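The sky was clear at last, so I went up to the field behind Brollby with the small telescope and the thermos. It was January cold, the kind where the focus knob hurts the fingers even through gloves. I wanted to look at Algol, the star in Perseus which becomes weaker and then bright again in a few hours. I have read about it since I was a boy in Sauerland, but I never stayed outside long enough to follow it from beginning to end.

When I arrived it was already a little fainter than its neighbours. I compared it with the stars near it, as the booklet from the Pronbridge astronomy circle recommends, and wrote down my estimate with a red lamp between my teeth. My handwriting was terrible. By eleven at night I was sure that it had become weaker, and I felt very happy, alone there in the grass, as if somebody had sent me a letter.

It is strange to think that I was looking at two stars and not one. The dimmer one passes before the brighter one and takes away a part of the light. My eye sees only a single point, and the telescope does not help with this either. I have to believe it from the change alone.

16 comments

Shortly after midnight some thin cloud came from the direction of Wirnton and I lost Perseus for a while. I ate my bread and turned the telescope to Orion, but my thoughts stayed with Algol. I made 2 estimates through the gaps and I do not trust them. I have put a question mark beside each.

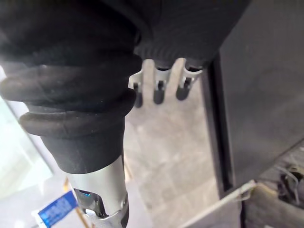

When the cloud went away, the star was coming back. It was slow, and I could not say at which minute it started, but on my paper the line goes down and then up – a crooked line, but mine. I stayed until my feet had no feeling and then packed everything in the wrong order, so the eyepieces are now in the bag for the tripod.

At home I wrote the numbers in the good notebook, on page 165. I am too tired to draw the curve properly, it must wait. I would also like to find my old notes on Beta Lyrae, because that pair changes all the time and never has a quiet period, and I think I gave up on it too early. In summer it stands high and I will not need two pairs of socks.

The tea in the thermos was still warm when I came in. I drank it standing in the kitchen with my coat on.

277 shares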